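# Chapter 4: Seeing a Robot at Work

In April, Demetrius Szabo took his class to an open day at Brophy, a small automation firm in Raddale. The visit lasted 80 minutes. Students had read about pick-and-place tasks in Chapter 3, and the demonstration used ordinary office items: binders and a wooden cabinet with shelves.

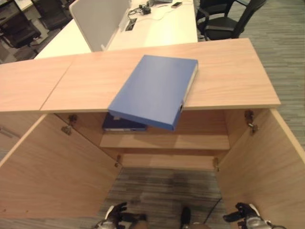

Soledad Hutchins, the engineer who led the demonstration, asked the class to write down each step a person takes when putting a binder away. Most lists had three steps. Hers had 132 lines, and she handed out copies before going on. A person finds the shelf, judges the gap and adjusts the grip without thinking about it. A robot needs each of these worked out — by a programmer, or by learning from many recorded attempts.

She then turned to sensing. A camera at the head gives a wide view of the work. A camera at the wrist gives a close view of the fingers and whatever is near them.

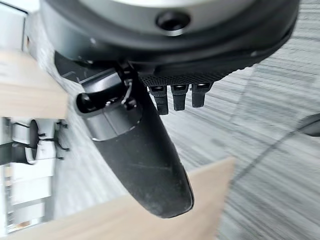

Why use more than one camera?

Each camera misses something. The robot's own hand can block the view from the head, and a wrist camera shows little of the room.

Keep this in mind as you read Section 4.1, which deals with grippers. Section 4.2 returns to cameras and uses the notes that Amber Gosling, a student in the class, took during the visit.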